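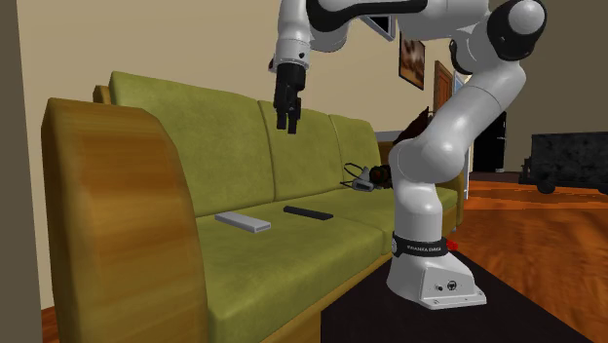 How much of the project budget should go to the arm itself, and how much to everything around it?

We put the arm at a little under two thirds of the total and planned the rest for mounting, fingers, computing, spares and shipping. Our first draft had the arm at nearly the whole amount, and our advisor sent it back.

Equipment Planning for a Household Pick-Up Task
Final report, 29 September 2019
Group members: Tamsin Hoani, Teodoro Galang, Ashton Harawira
Advisor: Isla Gilchrist

1. Background

The department asked for a purchase plan for one robot arm, to be used by student groups working on picking up small household items from soft furniture. The plan had to cover the arm, the gripper, a mount, a control computer and two years of consumables. No hardware was to be bought before the plan was accepted. All trials were done in simulation, with a Franka Emika Panda model and its two-fingered gripper placed in a furnished living room beside a sofa. The arm base sits on a low platform and the target items, flat bars the size of a remote control, lie on the seat cushion.

2. Method

We ran 120 simulated trials. In each one the arm started above the backrest and had to reach down to an item on the seat, close the fingers and lift. Base height and distance from the sofa were changed between sets. Each trial was logged as a lift, a slip, a collision or an unreachable target.

Of the 120 trials, 104 ended in a lift. Most of the remainder were collisions between the wrist and the back cushions, and these came almost entirely from the sets with the lowest base position. Slips were rare, but we do not trust that result. The cushions in the model are rigid and a real cushion is not, so a thin bar will sink when the fingers press beside it.

3. What the trials changed in the plan

Mount. We had planned to use an existing lab bench. The bench is too high and can't be brought close enough to the sofa. A low platform is needed, and it has to be heavy or bolted down. Keith Brunton in the machine shop looked at our drawing and asked for a thicker top plate. The plate was added to the budget along with shop time.

Fingers. The standard fingers are adequate for the thicker bar. For thin items we want a narrower tip. Mostetti and Orkik both quoted on custom fingertips. Orkik was cheaper per pair but has a minimum order of 100 pairs, so Mostetti is in the plan. We budgeted for four pairs.

Computer. The control loop runs at 1,000 cycles per second in our setup, and the office machine we borrowed missed its timing when other programs were open. The plan includes a dedicated desktop with its own network card. It doesn't need a fast graphics card unless the simulation is run on the same machine.

Sofa. A used one will do. It was left out of the first draft completely.

4. Budget shares

Arm, gripper and controller: 64 percent
Control computer and network parts: 11 percent
Mount, plate and shop time: 9 percent
Shipping and insurance: 6 percent
Fingertips, pads and cables: 4 percent
Furniture and test items: 1 percent
Reserve: 5 percent

The reserve is lower than Isla Gilchrist recommended. Raising it would mean dropping the second year of consumables, and we chose to keep the consumables.

5. Buying or leasing

Jundgate offered a lease with service included. Over two years the lease costs less than purchase, but the terms do not allow changes to the fingers, and the arm must go back at the end. Ó Dubhghaill sells refurbished arms with a short warranty. Delivery could not be promised before June, which is after the first group needs it. We recommend a new purchase.

6. Open points

The floor load under the platform has not been checked. The room has one free power circuit, and we don't know if it can carry the arm and the computer together. The emergency stop wiring was assumed to come with the controller and should be confirmed in writing before an order is placed.

The simulated trials should be repeated with a soft cushion model. Teodoro Galang has started on this, and the log files and base positions are stored in the group folder with the quotes.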